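Tretia kit, loan unit – bench notes
Last updated: June 2026

Carrying on from the unboxing page. The loan runs out before the next order window, so this entry is mostly me trying to decide whether we want to pay for the thing.

What Pallow says we get: two hand-held grippers with cameras on them, a charging dock, the recording software, and an upload account with Prokley, who turn the recordings into trajectories a robot can train on. The sales page says a new user can go from box to "training-ready demonstrations" in one afternoon. We did go from box to recordings in one afternoon. Training-ready is a word I would like them to define, and so far they haven't.

Task for today

Desk organizer, pen, marker, white tube with a cap. Pick up, place upright, let go, back off. I chose it for being dull, and also for the clear plastic. Their demo videos use solid-colored blocks and a mug on a dark mat, and I don't know anyone who needs help with those. Our own jobs have see-through trays all over them. If the kit can't cope with a transparent box on a white table it isn't much use to us.

The table is the white one with the wood edging. I left the overhead lights low on purpose. The manual asks for "bright, even illumination", which we will not have in the store room where Inga lives (Inga is the arm, for whoever reads this later).
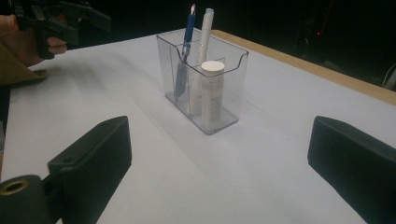 Handling is decent. The trigger travel is longer than I'd like and my forefinger got tired well before the battery did. The jaws close parallel as far as I can tell by eye, but there is some play in the left one if you push it sideways. Pallow support calls this "designed compliance". Maybe. I'd want to see the same amount of compliance in both jaws before I believed it was designed.

Working with two units at once is harder than the videos make it look. You hold one over the box and the other drifts wherever your arm wants to put it. Several takes have my second hand hovering at the side doing nothing useful. I asked whether the idle hand hurts the training and was told the software "learns to ignore it". Asked how. No reply yet.

Numbers

Recorded 311 takes over the loan so far. The quality checker rejected 26 of them. The vendor's page makes a lot of the automatic rejection, so I went through the rejects by hand. Most were fair – dropped pen, box tipped over, me stopping to scratch my nose. A handful looked perfectly good and I can't find what upset it.

The worse problem is the other direction. I put in a few deliberately bad takes, including one where I placed the marker, took it out again and set it on the table, and the checker passed them all as successful. So it seems to be checking that tracking didn't drop out, and very little about the task. Fine, that's a useful check to have, but then don't call it a success filter in the brochure.

Clear plastic

This is the bit I came for. The raw video is all right. I can make out the box by its corners and the bright spots on the plastic, and a person watching has no trouble. What Prokley sends back is less convincing. In the preview the estimated depth goes straight through the front wall of the box and the pen hangs in the air with nothing around it. They say this doesn't matter as the model trains on the images and the hand path and never touches the depth. Then why is the depth preview a paid feature.

Hand path looks smoother than I expected. I haven't got a reference to compare it with, so smooth is all I can say. A smooth path can still be in the wrong place.

The white table is its own nuisance. Tracking wants texture and there isn't any, except at the wood strip and whatever is behind the table. When I moved in close over the box and filled the view with white, the drift warning came on. Backing off cleared it most times. I laid a patterned mat under one batch and the warning stayed quiet, which supports the idea but also means we'd be carrying a mat around with us forever.
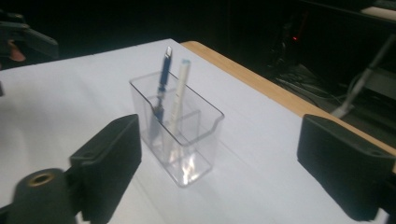 Cost, as quoted

Kit purchase is separate from the processing. The Prokley plan on the quote covers 2000 takes, then it's per take above that. Rejected takes count against the allowance. I read that line three times. With a checker that throws out good ones for no stated reason, we would be paying for its mistakes as well as ours. Ask for this to be changed in writing before anyone signs.

No price given for exporting our own recordings in the original format if we leave. The April version of the terms had a paragraph on it and the current one doesn't.

To do before the unit goes back

- Same task with the mat and with lights up, so there's a fair comparison. I've only been unfair to it so far.
- Swap left and right jaws, see whether the play follows the jaw or stays with the body.
- Run whatever Prokley returns on Inga. Until the arm has put a pen in a clear box from this data I don't consider any of the claims tested.
- Chase Pallow on the idle hand and on what the checker checks.
- Tape over the edge of the trigger guard. It rubs.

Leaning no at the quoted price. The hardware alone I could be talked into.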